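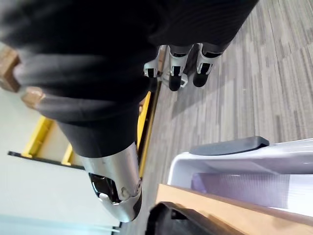 The Jestthorpe Film Weekend has spent most of your grant's first half on things that were not in the application. We asked for money to bring Hungarian sports documentaries to a town with no cinema, and we now own a webcam, a licence for a streaming service called Vida and a very long extension lead. The programme booklet, at least, went to print before everything shut. It has a shine on the cover to match the silver hand at the end of that dark fabric sleeve, and it gives the wrong dates on every page. We have kept 200 copies and will sticker them once we have new dates to put on the stickers.

Progress to 16 July 2020

Screenings. The opening film, Skendotis, was meant to be shown in the hall at Tallcombe with an interval and a bar. It went out online instead. We sold 197 tickets, against a hall capacity of 221, so on paper we very nearly filled a room we were not allowed into. Some households will have watched four or five to a sofa on a single ticket and we have made no attempt to catch them. There was no bar income. Several people wrote to complain about the interval, which we had left in.

Guests. Kornél Bárány, who directed Skendotis, joined us by video for what the booklet calls an intimate conversation. The first ten minutes were intimate in that his microphone was off. After that he was very good on filming long-distance swimmers from a boat that leaked, and he stayed on well past the hour to answer questions. He has agreed to come in person when travel allows and has asked for the same fee, so we are holding it over.

Schools. Nothing to report. Both schools have said yes in principle and neither has said when. We would like to move this part of the work into the second half of the grant and would be grateful for your agreement in writing.

Money. The underspend on travel and hotels has covered the Vida licence and the subtitling of two short films, which came back with "butterfly" spelt three ways. The deposit on the Tallcombe hall, £700, has not been returned. The hall's position is that it was available and we did not turn up. We have written twice, the second time less warmly, and they have since offered to carry it over to a later booking. Unless you object we will accept.

Next steps. We will fix the subtitles, send you the audience survey when more people have filled it in, and decide by the end of July whether the closing film can be shown outdoors. The field is free. The screen has to be hired and the quote does not include anyone to put it up.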